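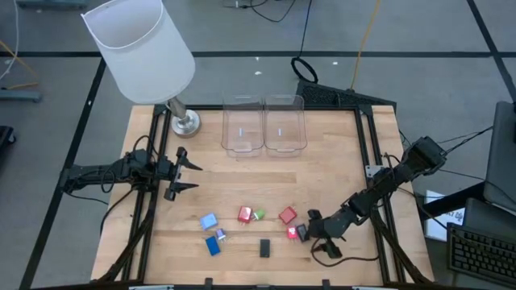
Lise Fehr wrote to me in May that I was wrong about repair, and that most people throw a thing out when it breaks since their evenings are short and the shop is open until nine. She thought my last piece blamed the wrong party. I have thought about her letter a good deal, and I now agree with half of it.

My lamp at home had a faulty switch for most of last winter. A new switch costs very little. The trouble was that the base had been glued shut, so reaching the old one meant cutting into it. I took it to the repair shop in Dutgate, where Botond Katona looked at it and told me he could do the job, but that his time would come to more than the lamp. He was right to charge what he did. He has rent to pay, and he spent 13 years learning the work.

So Lise is correct that the buyer isn't lazy. Where I part from her is the idea that nothing can be done. Somebody chose glue over screws. That choice was made once, at a desk, and it settles what happens to every lamp that leaves the factory.

I would like to see two rules. The first is that any household item sold for more than £12 should open with an ordinary screwdriver. The second is that the maker should sell the small parts that wear out, such as switches, plugs, hinges and seals, for at least five years after the last one leaves the shelf. Neither asks for anything clever. My parents' radio met both, and it was a cheap radio.

The usual objection is price. Screws take longer to fit than glue, and a shelf of spare parts has to be kept somewhere. I accept that. A lamp might cost a pound or two more. But we already pay for the cheap one when we buy it again, and we pay the council to take the first one away.

Councils could help as well. The tip at Lengyel sets aside nearly 200 items a month that would work again with one small part, and most are crushed because there is no room to store them. A dry shed and a notice on the gate would be a start.

I bought another lamp in the end. It has screws in the base. I checked before I paid.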